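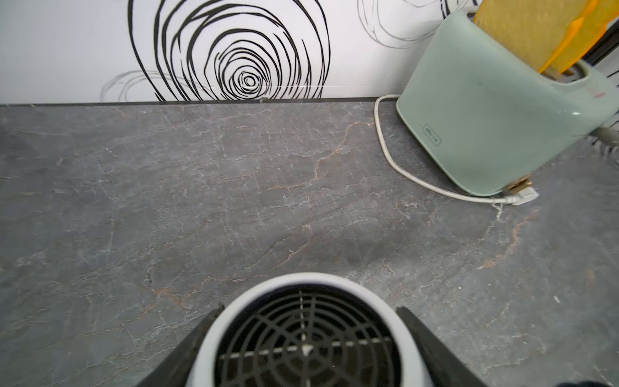
Fanex releases version 3 of Stavusico grasp planning software

Fliltcombe, 3 January 2026 – Fanex has released version 3 of Stavusico, its planning and perception package for arms working at kitchen counters.

The main change is in how the software separates objects from the surface they stand on. Earlier versions relied on a single plane fit and a colour threshold, which gave false edges on veined stone and patterned walls. Version 3 estimates the surface from several wrist camera views and treats veining, printed swirls and similar markings as texture unless depth data supports an edge.

Cables are now handled as a separate class. A power cord looped across a worktop, such as the white one beside the mint-green toaster, is stored as a chain of short segments with its own clearance value. The planner keeps the open fingers outside that clearance on approach and plans again if a segment moves.

Fanex tested the release on 121 counter layouts. Planning time was up to 70 milliseconds per approach on the standard controller. Of the layouts, 108 were completed without an operator changing any settings. The remainder mostly involved glossy housings close to a wall, and work on these continues.

Existing Carrasco calibration files can be loaded without conversion. Scripts that call the old plane-fit function will need editing – the call was marked for removal in August.

Version 3 is available to current licence holders from the Fanex download page.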